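Speaker notes: Why I Fell for the Color Orange
Trarnby Color Evening, Friday, March 15, 2019
Slot: 18 minutes plus questions

Slide 1. Title
Wait for the lights. Say hello! Ask who is wearing orange tonight and get them to wave. Thank Grostora for the room and the very good soup.

Slide 2. The word
English had the fruit before it had the color name. Before that, people made do with "yellow-red," and I love that. Read the word out loud slowly, let them enjoy it.
Robins: we call them redbreasts and they are so clearly orange. (Pause here, people like to argue.)

Slide 3. Paint
Orange from minerals, orange from plants, orange from mixing. Pass the Helmy swatch book along the front row, and ask for it back this time.
Madder and weld in one pot. My own test strips, 13 of them, dyed last September in the kitchen. Strip 4 is the one I would paint a whole house in.
If anyone asks about carrots, skip ahead, it's on slide 6.

Slide 4. Next to blue
Orange and blue sit across from each other on the color wheel, and each one makes the other louder. Show the gray card first, then the blue card, same orange square on both. Give them time to gasp! It works every single time.
Life jackets, buoys, rescue boats. All that water, and there you are.

Slide 5. The Hususus tile survey
Over 400 front doors walked past, camera in hand, and my favorites are nearly all orange. Tell the story of the door with the painted hinges. Keep it short (I never keep it short).

Slide 6. Carrots, pumpkins, leaves
The orange in a fall leaf is there in summer too, hidden under the green. Say that twice.

Slide 7. Orange with white and pale wood
Click through slowly.
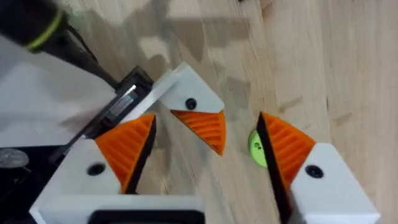
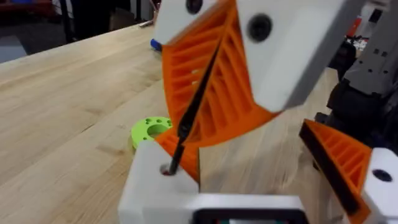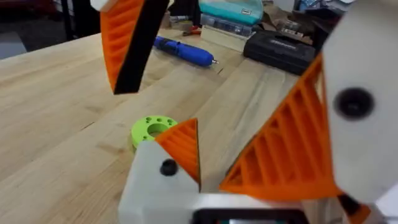 Orange parts with white ones, in all three.
Photos: speaker's own slide collection

Let the room look before talking. White gives orange a clean edge, and blond wood is nearly a relative, so the whole thing feels warm. Try it at home with a mug and a cutting board.

Slide 8. Your turn
Hand out the paint chips, 200 in the blue box. Everyone picks one orange and finds a name for it. Take five or six names from the floor, write them up big, then questions.
Turn off the projector and collect the swatch book.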